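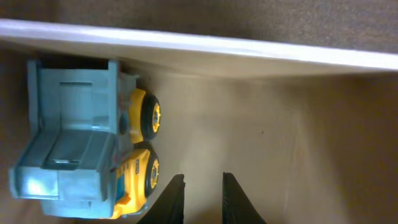 Skip to content
List home | Threads | Authors | Search archive | Previous message | Next message

Subject: Re: [playthings] Blue and yellow dump truck, which toy box would you put it in?
From: Freya Marsden
Date: 2021-08-12

Oh Calum, you have made my whole morning. I am a dump truck person. I know most of this list is here for the dolls and the tin trains, and I love you all, but every time somebody writes in with a plastic truck I drop what I'm doing (today it was the dishes, and they are still in the sink).

Quoting your message so the digest readers can follow along:

> Hi all. Been reading for a few months, first time writing in. I brought home
> a box of toys from my aunt's house in Cheetham and at the bottom was a dump
> truck. Pale blue bed and cab, bright yellow underneath, black tires on yellow
> hubs. It's a chunky thing, all plastic. There's a little dark label down by
> one of the wheels but the print is so small I can't make anything of it.
>
> My three questions: is the blue supposed to be that dusty, or has it faded?
> How do I clean it without hurting the label? And is it OK to let my kids have
> it or should it go on a shelf? They've already spotted it so I need to be
> quick.
>
> Calum Moffat

Taking your questions in the wrong order, as I do.

Let them have it! I feel strongly about this. A dump truck that sits on a shelf is a very sad truck. Give it a good look over first, of course. Run your thumb along the edges of the bed and all around the wheel arches, and if you find a crack or a sharp spot, keep it back until you've dealt with it. Pull gently on each wheel. If one slides on its axle more than the others, look underneath and see what's holding it. And if your kids are still at the stage where everything goes in the mouth, anything that can be picked off should be off before they get it, and that includes the label if it's lifting at a corner.

Now cleaning, which is my favorite part. I have done this with more than 10 trucks now and I've only ruined one (a green one, I used the wrong stuff on it and the shine went off the hood, and I still feel bad).

What I use is a dishpan of lukewarm water, a squirt of plain dish soap, an old soft toothbrush, a pile of cotton swabs, and a towel you don't care about. I keep the label out of the water completely. Don't put tape over it to protect it, I tried that once and the tape took half the letters with it when I peeled it back. I just hold the truck with the label side up and work around it with a damp cloth, then a dry one. Slower, but you still have a label at the end.

The seam where the blue meets the yellow is where the dirt will be. It always is. It gets down in that line and makes dark smudges, and wiping only pushes it along. Use a swab with soapy water and roll it, don't scrub, and change swabs as soon as it turns gray. You'll go through a lot of them. Same for the ridges in the floor of the bed, except there the toothbrush is better, going the long way with the ridges and then tipping the water out over the back. If your kids get to it before you do, there will be sand in there too, so rinse the loose stuff out first or you'll be sanding the plastic.

For the hubs, if yours have spokes, wrap a bit of thin cloth around a toothpick and go between them one at a time. This is the job I save for when there's a ball game on the radio. Then let the truck dry upside down overnight with the wheels in the air, because water gets inside the body and takes its time coming out.

As for the blue, I can't tell you for sure without a place to compare. Some trucks came in a soft chalky blue from the start, and I think it's a beautiful color, especially next to that yellow! The test is to look where the sun never went. Turn it over and check the underside of the bed, or anywhere the plastic overlaps. If it's a stronger blue under there, it has faded. If it matches, that's just its color and you can stop worrying. Please don't try any of the bleaching tricks going around for old white plastic. They are for white plastic. Blue does not come back.

Who made it, I don't know either. My first thought on a blue and yellow was Kelta, and my second was Nanard, and I went through my folder of catalog pages twice (376 pages, and the coffee went cold) without finding one I'd swear to. Kelta liked a boxy cab with steps in it, going by the ones I own, but so did everybody. Don't go by the colors alone. Try the label again with a magnifying glass and a flashlight held low from the side. Sometimes the print has worn off but you can catch the shine of where the ink used to be. Also look on the bottom between the axles for raised letters. A soft pencil rubbed over thin paper will bring those up nicely.

Sigrun Dalen is the one to ask about the Mistelitz trucks, if it comes to that. Sigrun, are you reading? You posted a long piece about wheels last October, with the one about tires that come off and tires that don't, and I can't find it in the archive for the life of me. If you could send it again I'd be grateful, and I bet Calum would too.

Clive, I haven't forgotten the fire engine ladder I owe you. It's in an envelope. The envelope is on the piano.

One more thing, Calum. Measure it nose to tail when you get a minute, and tell us if the bed tips and whether it stays up by itself or drops back down. That narrows things down more than you would think. And write again once the kids have had it for a week! I want to know what they're hauling. Mine hauled nothing but clothespins for an entire summer.

Freya

--
playthings mailing list
127 members, digest goes out every 12 hours
To leave the list, write to Gareth Fairclough with "off" in the subject line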